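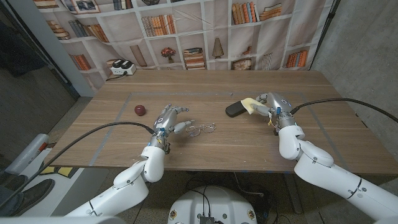 Did the robots take anyone's job at my work? Two people left the returns room after the arms came in, both by choice, and the rest of us have jobs that don't look much like the old ones.

I work for Sanus, at the site in Gunn. For years I was on the returns benches. Things came back in bags and you took them out, looked them over, wiped them down, put them in a case or a box if they had one, and sent them on. Small household stuff mostly, plus a lot of eyeglasses. It was steady work and hard on the neck. You could talk while you did it, and that was the best part of it.

Last January the company signed up for what they call the Prondero program. The short version is that robots with two arms and human-style hands are supposed to learn the bench work from people who know it. Ten or so meetings went by before I saw one. They set it up on a wooden table with gray tape marking out the work area, and a fabric backdrop of bookshelves behind it. The arms are white and glossy. The hands are silver and have more joints than I expected.

My job now is called task lead. I set out the objects, I say what counts as done, and I mark whether a run is good or bad. A typical setup is a pair of glasses, a sponge, a little red ball, that sort of thing. Glasses are the worst. Thin wire frames lying flat on wood are hard for me to pick up with cold fingers, never mind a machine. A sponge is easy because it gives. You can grab it badly and still have it.

I did not think I would have opinions about sponges at this age, but I have several. A new sponge is too stiff and an old one sheds. There is a right week in the life of a sponge and I can tell you when it is.

The pay went up a little. The hours are the same, 7 to 3:30, with 15 minutes in the morning and half an hour for lunch. What changed is how the day feels. On the benches you had a pile, and the pile went down, and you went home. Now I might watch the same reach all morning. On my best day so far we logged 92 good runs. I went home and couldn't say what I had made. My back didn't hurt though, and I want to be fair about that.

The other change is the talking. There were a lot of us in the returns room and now we are spread over the building, some still on benches, some in packing, a few of us with the arms. You have to keep your mind on the table. If I start telling a story I miss a bad grip and then the run is marked wrong and someone has to go back through it. So I save it for lunch, and by lunch I have forgotten it.

People ask if I feel like I'm training my replacement. I asked that myself in the first meeting, in front of everybody. The manager said the bench work was going to be automated with us or without us. I didn't like that answer but I believed it. I asked for it in writing that task leads would get first pick of whatever jobs come next, and we got a letter. It is a short letter. I keep it in the kitchen drawer with the warranty for the stove.

I'll say what I think management got wrong. They told us last, after the equipment was ordered. They picked the first task leads by who was good with computers, and the people who knew the most about the work were not always those people. The woman who could spot a bent temple by feel from inside the bag was sent to packing. She would have been better at my job than I am, and I told them so. They moved her over in the spring, and she caught 2 mistakes in our instructions the first morning. One of them was mine.

What they got right is that they didn't set a speed. At the old place, Ultonia, where I was before this, a conveyor came in and the rate went up the same week and kept going up. Anyone who complained was shown a chart. I left there with a bad wrist. So far there is no chart here. If one goes up on the wall I will write about it.

I don't know if the arms will ever be as quick as a person at this. Some of what we do is easy to show and some of it I can't explain even to the new hires - how hard to press on a lens, when a case is worn enough to throw out, when to stop wiping. I have started writing those down at home in the evenings. Management hasn't asked for the list. I haven't decided if I'm going to give it to them or ask what they would pay for it.

Next week we start on zippers.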